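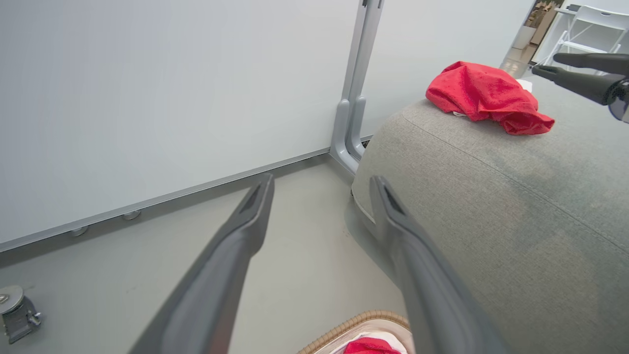

Pale gray floor and a white panel.

Week 6: Color in cloth, or why red is such a wonderful troublemaker

Last Friday we got as far as mordants, and several of you stayed behind to ask about madder, which made me very happy! So let's pick up there. Madder root holds a dye called alizarin. On its own it washes out of cotton quite easily, but give the cotton a bath in alum first and the aluminum forms a bridge between fiber and dye. Change the metal and you change the color: alum gives red, iron gives purple to near black, and a mix of the two gives browns.

In 1868 two German chemists worked out how to make alizarin from coal tar, and within a few years the madder fields of southern France were in deep trouble. Read the Coppens chapter on this before our next meeting (it starts on page 268 and it's a treat).

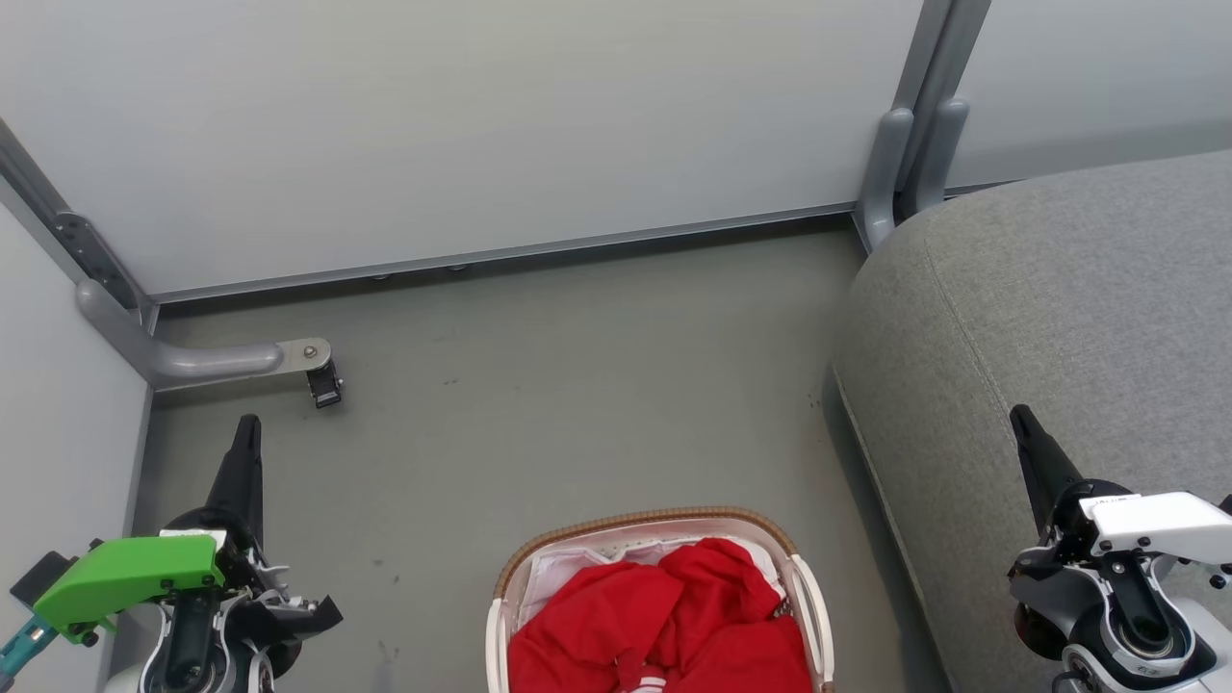
Now, what does "fast" mean? A dye can be fast to light and hopeless in water, or the other way around, so always ask: fast to what? We'll deal with three kinds here.

Wash fastness: does the dye leave the fiber in water and soap?
Light fastness: does the color fade in the sun?
Rub fastness (also called crocking): does it come off on a dry or damp white cloth?

Direct dyes cling to cotton by weak forces only, so they bleed. Reactive dyes form a real chemical bond with the cellulose — a huge step forward when they reached the market in the 1950s. But even a reactive dye leaves some loose color behind, and if the mill skimps on rinsing, that loose color ends up on whatever shares the water.

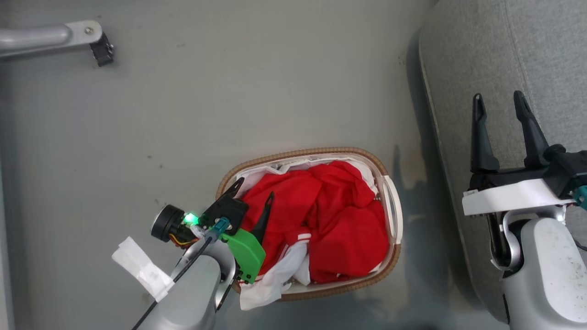 Red and white in one basket. Which kind of fastness matters most in the wash?

For the lab, Kristof Stevens will hand out 36 swatches per bench. Sew each one to a strip of white cotton, put it in a jar with 200 ml of soap solution, and shake. Grade the white strip as well as the swatch — people always forget the strip! Hilde Dierckx has the gray scale cards, and she'd like them back clean.

Bring an apron.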